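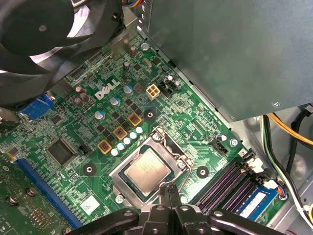
Musarden's contact-first method, reviewed after a month on old desktops

I'll say up front that I wanted to love this one. Musarden is a training recipe for arms that have to handle small stiff parts, and the idea is simple enough: you weight the demos by how close the fingers are to touching something, so all that dull travel through open air barely counts. We've been trying it on taking apart old PCs (socket levers, memory latches, that kind of fiddly stuff) and wow, it learns fast!

The stock set has 2,369 demos and we added 200 of our own, all on CPU sockets. Training ran overnight on a machine I'd normally be embarrassed to mention. By morning the policy was lining up on the retention lever better than our old Tudico baseline had after weeks of fussing. I may have cheered.

Now the grumbles. It gets lost when the wrist view is full of shiny metal, and a processor's heat spreader is about as shiny as it gets. Turn the case a bit and the approach goes wobbly. The paper tests 4 board layouts, which feels thin to me, and the setup guide skips the camera calibration completely. I lost an afternoon to that in June and I'm still a little sore.
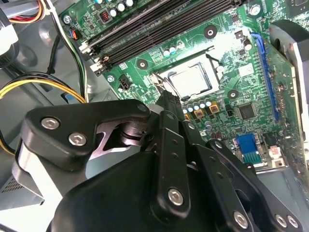 Nayeli Mendoza wrote in to say the glare trouble eased a lot for her once she randomized brightness during training, and that she'd leave the contact weighting alone until that's done. She also thinks I was too soft on the missing calibration notes. Fair!

I'm trying her brightness trick next, with Kaplan's lighting presets as a starting point. For now Musarden gets 4 out of 5 from me, and the Tudico checkpoints are going in the archive folder.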